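Betreff: Re: [Spielekiste] Bausteine, Würfel, Karten: wie sortiert ihr?

Hallo zusammen,

so sieht der Tisch bei mir vor dem Sortieren aus:

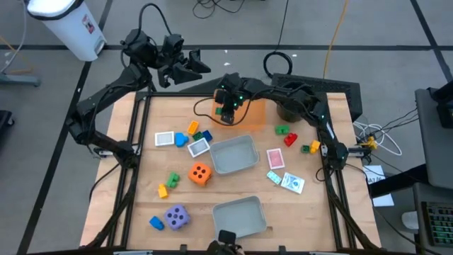
Ich antworte etwas ausführlicher, weil die Frage auf der Liste in ähnlicher Form schon öfter kam und die alten Antworten im Archiv kaum noch zu finden sind.

Am Dienstag schrieb jemand aus der Gruppe Stilow:

> Wir haben für den Spielenachmittag inzwischen einen ziemlichen
> Mischmasch zusammen: Steckbausteine in verschiedenen Größen,
> Schaumstoffwürfel, einzelne Karten. Bisher kam alles zusammen in
> einen großen Karton. Die Karten bekommen dabei Knicke, und die
> kleinen Steine liegen immer ganz unten. Nach Farben sortieren haben
> wir probiert, das hält genau einen Nachmittag. Wie macht ihr das?
> Und lohnen sich Fächereinsätze, oder reichen offene Schalen?

Zu den Farben: Das haben wir in Leledton auch eine Zeit lang gemacht und wieder aufgegeben. Bei Blau gab es jedes Mal Diskussionen, ob hell und dunkel zusammengehören. Außerdem liegt dann ein Schaumstoffwürfel bei den Steinen, nur weil er dieselbe Farbe hat, und wer würfeln will, muss in allen Fächern suchen. Wir sortieren jetzt nach Art. Steine zu Steinen, Würfel zu Würfeln, Karten extra. Farben spielen erst beim Bauen eine Rolle, und da suchen sich die Kinder sowieso selbst heraus, was sie brauchen.

Zu den Schalen: Ich nehme flache graue Kunststoffschalen mit abgerundeten Ecken, zwei davon stehen beim Sortieren auf dem Tisch. In die eine kommen die Steine, in die andere die Würfel. Abgerundete Ecken sind praktischer, als ich dachte, man bekommt auch die kleinen Steine mit einem Finger heraus, und Krümel lassen sich auswischen. Fächereinsätze hatten wir von Gridmont. Für Schrauben sind die sicher gut, für unsere Sachen waren die Fächer zu eng. Ein Schaumstoffwürfel passte nur gequetscht hinein und hatte danach eine Delle. Die Einsätze liegen jetzt im Schrank, wer sie haben möchte, kann sich melden, 3 Stück sind noch da.

Die Karten kommen bei uns gar nicht erst in eine Schale. Ich sammle sie als Erstes ein, lege sie flach aufeinander und mache ein breites Gummiband darum, aber nicht stramm, sonst biegen sich die Ränder. Seit wir mit den Karten anfangen, sind kaum noch neue Knicke dazugekommen. Die alten gehen leider nicht mehr heraus. Zwei Tage unter einem dicken Buch hat ein wenig geholfen, mehr nicht.

Beim Einräumen in den Karton ist die Reihenfolge dann: Steine nach unten, Würfel darüber, Karten obenauf. Die Schaumstoffwürfel vertragen es nicht, wenn Steine länger darauf liegen. Auf der Oberseite bleiben sonst Abdrücke, und mit der Zeit rollt so ein Würfel nicht mehr sauber.

Noch etwas zur Menge. In der Kiste von Barros waren über Jahre hinweg immer mehr Steine gelandet, am Ende passte der Deckel nicht mehr. Wir haben sie geteilt und je Kiste 70 Steine festgelegt. Das reicht für 4 Kinder gut aus. Nachgezählt wird nur, wenn eine Kiste verliehen war. L-förmige Steine sind übrigens am schnellsten vergriffen, davon würde ich lieber ein paar mehr einpacken und dafür bei den einfachen sparen.

Zum Reinigen, das wurde im Frühjahr einmal gefragt: Steine im Wäschenetz bei niedriger Temperatur, ohne Schleudern. Die Schaumstoffwürfel nur feucht abwischen und über Nacht liegen lassen, bevor sie wieder in den Karton kommen. Karten trocken abreiben.

Eine Frage hätte ich selbst noch. Weiß jemand, wo man einzelne Schaumstoffwürfel mit deutlich abgesetzten Augen nachkaufen kann? Ich finde immer nur ganze Sätze, und wir brauchen bloß zwei. Die Größe ist egal, solange man die Augen auch vom anderen Tischende aus lesen kann.

Viele Grüße aus Leledton

--
Spielekiste, Liste für Ausleihe und Tausch
Abmelden: leere Mail mit Betreff "abmelden" an die Listenadresse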